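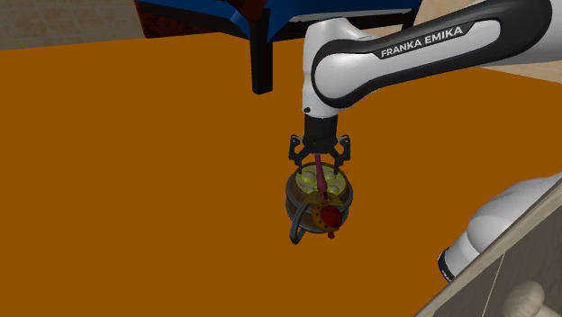 Tuấn Triệu thinks the feed should be the boring part of a social network, and he told me so before I'd even found my pen. He used to tune recommendations at Ziredero, the video app my nieces can't put down, and he now helps run Grestinness, a small network with 1,285 members and no ranking at all. Posts show up in the order people write them. When you reach the end, you've reached the end!

Home Groups Interviews Archive Log in

I'd wanted to talk to him ever since Ziredero switched its default feed in July and half my friends started grumbling that they never saw each other anymore. He laughed when I brought it up.

"Your friends were still posting," he said. "The app had decided you'd rather watch strangers, and going by your thumb, it was probably right."

Ouch. I asked if that wasn't a fair defense of the whole thing — people get what they tap on. He took a while with that one.

"We had 17 signals going into the score when I left," he said. "Six of them were some version of how long you stared. Not one asked if you were glad you'd looked. I brought it up in meetings and people agreed with me, and then we'd go back to the chart."

So what does he do differently now? Mostly he says no to things. Members keep asking for a "best of the week" page, and he keeps putting it off (I'd have caved by now, I love a best-of page). He did give in on muting, which came over from Bavemness, the older forum software that Grestinness is built on.

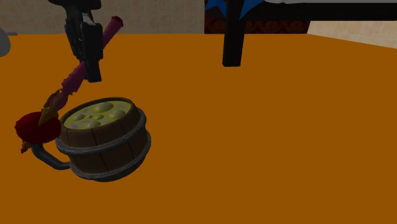 Who gets to pull a post

Moderation is where we argued a bit. Grestinness lets any member ask for a review, and three others picked at random decide. I said that sounded slow. It is, he told me, and one fight over a group called Tiêu dragged on for almost 17 days.

"Everybody was mad by the end," he said. "But they could all read the reasons. At Ziredero you got a gray box and a link to the rules."

Would it hold up with a million people on it? He doesn't think so, and he doesn't seem bothered. They plan to split the place in two before it gets much bigger, and he's already dreading the vote on who goes where.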